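[plovosmont-water] Re: Cartridge life and bypass setting, small boilers
From: Jhonatan Marulanda
To: plovosmont-water list

Rekha Semwal wrote:
> We have the Seltar cartridge on the line feeding a small steam boiler
> and a drip brewer. Label capacity is 3000 liters at 15 degrees
> carbonate hardness. Our strip reads 12 at the kitchen tap. Do I scale
> the number up in proportion, and where does the bypass come in? The
> leaflet gives a table for the bypass but the table stops at 8 and I
> can't tell if that is hardness or a dial position. Also, would an
> ordinary salt softener do the same job?

Taking these in order.

Yes, scale it. The resin has a fixed exchange capacity, so liters times degrees stays constant to a first approximation. 3000 times 15 is 45,000 degree-liters. Divide by 12 and you get 3750 liters through the resin bed. That figure assumes steady flow. Long idle periods and short draws give you some channeling, and I would change the cartridge before the calculated end point.

The bypass is a separate matter. Whatever fraction goes around the bed uses no capacity, so the metered volume at the outlet is larger than the volume treated. With a quarter bypassed, 3750 liters treated corresponds to 5000 liters at the outlet. Put your meter downstream of the head and use the second figure. If the meter is built into the head, find out which side of the mixing valve it sits on. The Kendatden heads have had it in both places depending on the revision.

I read the 8 in the leaflet as a dial position. The column next to it is labeled in percent on my copy, and it would make no sense to end a hardness table below the value used for the capacity rating. Check it by test: run the line for a few minutes, take a sample at the outlet, and titrate. Strips are too coarse for this. A drop kit in a larger sample volume gives better resolution, and if you double the sample you halve the value of each drop.

A salt softener will not do the same job. It swaps calcium and magnesium for sodium and leaves the bicarbonate where it was. You get very little scale, but the alkalinity passes through unchanged, and in a steam boiler it concentrates as you draw off steam. That gives you high pH, foaming and wet steam unless you blow down regularly. The Seltar resin is weak acid in hydrogen form, so it removes the hardness tied to bicarbonate and takes the alkalinity down with it. The outlet water is lower in pH and carries free carbon dioxide. For a brewer that is mostly a matter of taste. For a boiler with brass or copper parts, too little bypass can mean corrosion, so do not close the dial completely to chase a zero reading.

Neither one touches chloride. If your February utility report shows it rising, no bypass setting will help. Stainless boilers are the ones to watch there, and reverse osmosis with some blending back is the usual answer.

For the sample points, I would use one raw, one directly after the head, and one from the boiler drain once it has cooled. Log conductivity with the alkalinity. The ratio of drain to feed conductivity is your concentration factor, and it tells you how often to blow down.

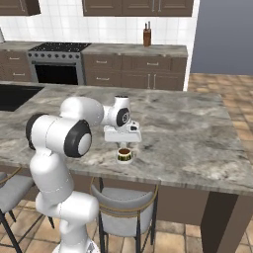
Jhonatan Marulanda

P.S. The Pal booster pump has a strainer on the inlet side. Clean it before you take any flow readings.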